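Insulation and contact resistance checks, low-voltage switchboard
Inspection checklist with comments, June round

Site: Tilberg cold store, main board and two sub-boards
Instruments: Gorov insulation tester, Ongart micro-ohmmeter
Checked by: W. Thammasiri

Before you start

1. Calibration labels in date on both instruments. OK.
Comment: The label is in date. That tells me a lab liked it once. I still put both testers across the reference resistor before leaving the van.

2. Leads, clips and probe tips free of damage. OK after swap.
Comment: One clip on the red lead had a weak spring. The last sheet says "leads good" in the same handwriting as the three sheets before it, so make of that what you will.

3. Board isolated, locked and tagged. OK.

4. Proved dead, all phases and neutral, with the voltage tester proved on a known source before and after. OK.
Comment: The old form had a single box for this. I have split it in two on my copy.
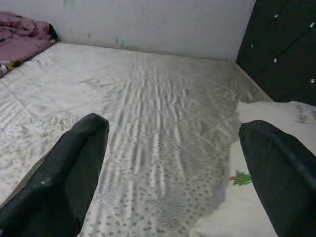
Can the insulation test be done with the surge protection still connected?
Leave it connected and you will get a low reading that means nothing, and you may damage the protection modules as well. Unplug the modules, test, then plug them back in and write down that you did.

Insulation resistance

5. Surge modules and control electronics disconnected. OK.
Comment: The drawing shows two sets of modules. I found a third on sub-board B. Drawing marked up in red, again.

6. Phase to earth, each phase, one minute. Pass.
Comment: L1 945 megohms, L2 903, L3 900. Close together, which I like. The previous sheet has all three phases at exactly the same figure. I don't believe it, and I wouldn't use it for trending.

7. Phase to phase. Pass.
Comment: No surprises. Values on the back of the sheet.

8. Circuits discharged after test and checked. OK.
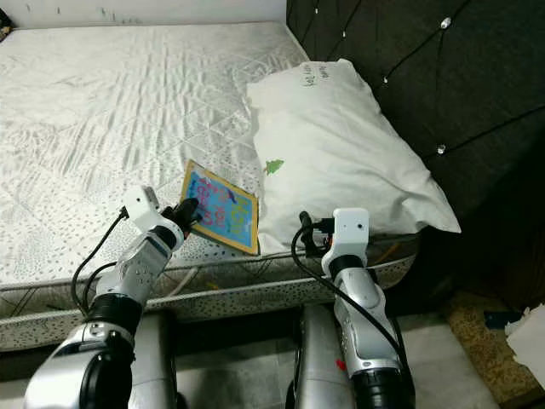

Bed with white quilted mattress, pillow and dark grey headboard.

Contact resistance

9. Main switch, each pole, closed position. Pass on L1 and L3, recheck on L2.
Comment: L2 came in at about 100 micro-ohms, well above its neighbours. I opened and closed the switch a few times and tested again, and it dropped. Some people would write the lower figure and go home. I have written both — a contact that needs exercising to pass is one I want looked at.

10. Busbar joints, torque marks lined up. Partly.
Comment: Marks line up on every joint I could see. Two are behind the Hoteo metering unit and can't be seen without taking it off. The contractor's sheet has them ticked. I have left them blank.

11. Test current held long enough for a steady reading. OK.
Comment: The Ongart has a quick mode. I tried it on one joint, got three different answers, and went back to the slow one.

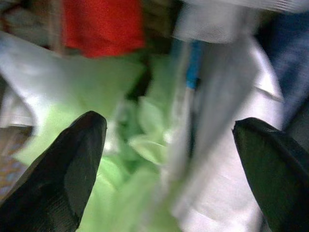
I'd also question the pass limit printed on the form. It is one number for every joint on the board, whatever the size, and I can't find where it came from. Comparing like with like across the three phases tells you more, so I have done that in the margin.

Putting it back

12. Surge modules and electronics reconnected. OK, all three sets.

13. Covers on, all screws fitted. One screw missing, sub-board A. Replaced.

14. Locks and tags removed, supply restored. OK.

Follow-up

L2 pole on the main switch: strip, clean and retest before the next round.
Hoteo unit: remove at the next shutdown and check the two hidden joints.
Drawing for sub-board B: reissue. Asked for last time too.

Signed: Waraporn Thammasiri, Friday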